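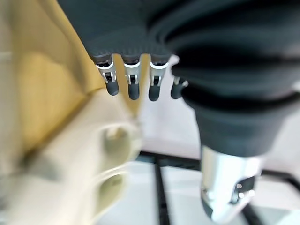 Unit 5: Household Storage and the Entryway

Course: Home Organization and Small-Space Planning
Instructor: Consolacion Cabrera
Handout for 2024-11-04

Reading before class: the Destham packet, first half. Bring your floor sketch from last week. If you did not finish the sketch, bring the measurements alone and we will draw it together.

Why we start at the door

Most clutter in a home enters through one door. Mail, bags, keys, coats and shoes all come in at the same spot and tend to stay within a few steps of it. When students map their own homes, the pile nearest the door is usually the one they complain about most, and it is also the one they clean most often. A pile that needs cleaning every day is a storage problem. More cleaning will not fix it.

In this unit the entryway means any place where people change from outdoor things to indoor things. It may be a hall, a corner of the kitchen, or a mat on the landing.

Terms

Landing zone: the surface where items are put down first. It can be a shelf, a hook, a tray or the floor.

Resting place: where an item stays between uses. In a good layout the landing zone and the resting place are the same for items used daily.

Active item: something used at least once a week in the current season.

Dormant item: everything else. Snow boots are dormant in summer and active in January.

Reach cost: the number of separate motions needed to put an item away. Opening a door is one motion, lifting a lid is one, moving another item out of the way is one. Write the reach cost next to each item on your sketch.

The one-motion rule

Active items should have a reach cost of one. A hook has a cost of one. An open shelf has a cost of one if there is a free space on it. A closet with a door and a hanger has a cost of three or four, and this explains why coats end up on chairs even in homes with a large closet.

Open storage does have costs of its own. Dust settles on it, and everything on it can be seen from the hall. People who dislike seeing their things often do better with a cabinet and should accept the extra motion. There is no single right answer on the homework for this question, but you have to say which you chose and why.

Indoor footwear

In a no-shoes household there are two sets of footwear to plan for, and they move in opposite directions. Outdoor shoes come off when someone arrives, and slippers come off when someone leaves. If both sets share one shelf, each needs its own marked half. Otherwise the shelf fills with whichever set was dropped last.

Slides and other backless slippers take less height than shoes, so a shelf meant for them can be set lower. They can be stored toe in or toe out. Toe in is quicker when you step out of them facing the rack. Toe out is quicker when you put them on. Pick one for the household and keep to it. 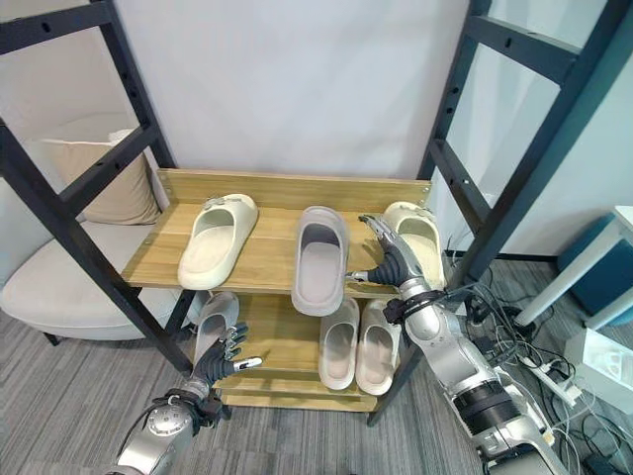
Measuring for a rack

Work in millimeters. Measure the wall at floor level and again at shelf height, and use the smaller number. In the Borema floor plan in your packet the two readings are 765 at the floor and 694 at shelf height, so the widest rack that fits is 694. Students who measured only at the floor picked a rack that would not go in.

Check the door swing next. Open the door fully, mark the floor where the edge passes, and keep the rack outside that line.

Homework

Finish the reach cost list for your own entryway. Redraw one wall with at least one change. Write a short paragraph on what you would move out of the area, and where it would go.

Plan to spend 45 minutes on it. Questions about the packet go to Jocelyn Layug, who is grading this unit.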